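How I Clean and Plump Up Throw Pillows (Without Wrecking Them)

I have washed a lot of pillows badly. Shrunk ones, lumpy ones, one that came out of the machine with the zipper split open and the stuffing all over the drum (that was a fun evening). So when Jade Sandhu asked me last August how I get mine to look decent again after a season of people sitting on them, I started typing her an answer and it got so long that I figured it belonged on here.

This is for the square, soft, slightly fuzzy kind you throw on a couch. If yours are silk or velvet, or have beads sewn on, take them to a cleaner and skip to the plumping part at the end.

What I use

A vacuum with the little upholstery brush
A lint roller or a fabric shaver
Dish soap, the plain clear kind
4 white washcloths (old ones, no dye)
A mesh laundry bag
A mixing bowl of cool water

Step 1. Read the tag

I know, I know. But look for it, usually tucked into the side seam near the zipper. If it says spot clean only, believe it. Felt and wool blends will shrink on you, and then you have a cover that fits nothing. If there's no tag at all, treat it like it's wool and you'll be fine.

No zipper? Then the whole thing is one piece and I'd only spot clean it, unless you really like sewing.

Step 2. Vacuum both sides

Lay the pillow flat on the floor or the couch and go over it slowly with the brush, one direction only. Fuzzy fabric hangs on to crumbs and hair much harder than smooth fabric does. Get down into the seams and the corners too. Then flip it and do the other side, and while you've got the vacuum out, run it down the stitching on the couch seat, you won't believe what lives in there.

After that, the lint roller. If there are pills, use the fabric shaver with a very light hand – I once pressed down on a pillow that Hélène Desjardins gave me and shaved a bald patch right in the middle of it. She has been nice enough not to mention it.

Step 3. Check for specks

Take the pillow over to a window and tilt it back and forth. Little marks hide really well on a blue-green or gray fabric and then show up the minute company arrives. Pick at anything dry with a fingernail first, since half the time it's just a bit of fluff or a crumb.

Step 4. Spot clean

Put a few drops of dish soap in the bowl of cool water and swish it up. Dip a corner of a washcloth, wring it out hard, and dab. Don't rub! Rubbing mats the fuzz down and you'll see a shiny circle there forever. Work from the outside of the mark toward the middle. Switch to a clean washcloth with plain water to get the soap out, then press with a dry one.

For reddish marks (sauce, juice, lipstick, who knows) stay with cool water the whole way. I made the mistake of going in hot on a tomato stain and it never left. Try your soap on the back near the seam first and let it dry before you do the front.

Step 5. Wash the cover, if the tag lets you

Unzip it, pull the insert out, turn the cover inside out and zip it shut again. Into the mesh bag, cold water, gentle cycle, half the soap you'd normally use. Then lay it flat on a towel and leave it overnight. I never put covers in the dryer anymore, not even on low.

The cover has to be all the way dry before it goes back on. A damp cover on a foam or feather insert gets a smell that is very hard to talk it out of. And keep a damp pillow off a leather couch, especially a light one – dye can move.

Step 6. Plump it

My favorite part. Hold the pillow by two opposite corners and squash them toward each other, then turn it and do the other two. If the filling has slid down and the bottom edge is sagging, pick it up by the top corners, give it a good shake, flip it over and shake again. For polyester stuffing that's gone into clumps, unzip the insert (if you can) and pull the clumps apart with your fingers, like you're fluffing up cotton candy.

Still flat? The insert may be done. Get a new one a size bigger than the cover, so 20 inches for an 18-inch cover. It feels wrong stuffing it in there and it looks so much better.

Step 7. Put it back

I like one solid color against a cream couch, up by the armrest, and I leave the rest of the seat clear so people can sit down. Every couple of weeks I flip mine and trade ends so they wear evenly.

If you've got a trick for getting pet hair off felt, please leave it in the comments, I'm still looking.

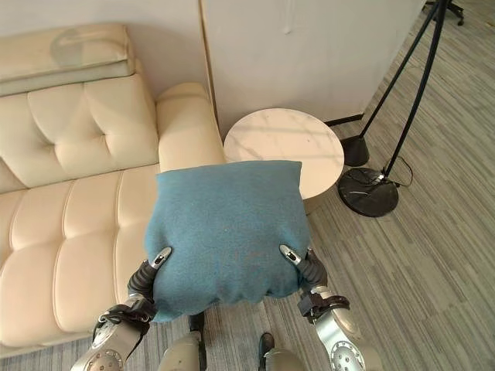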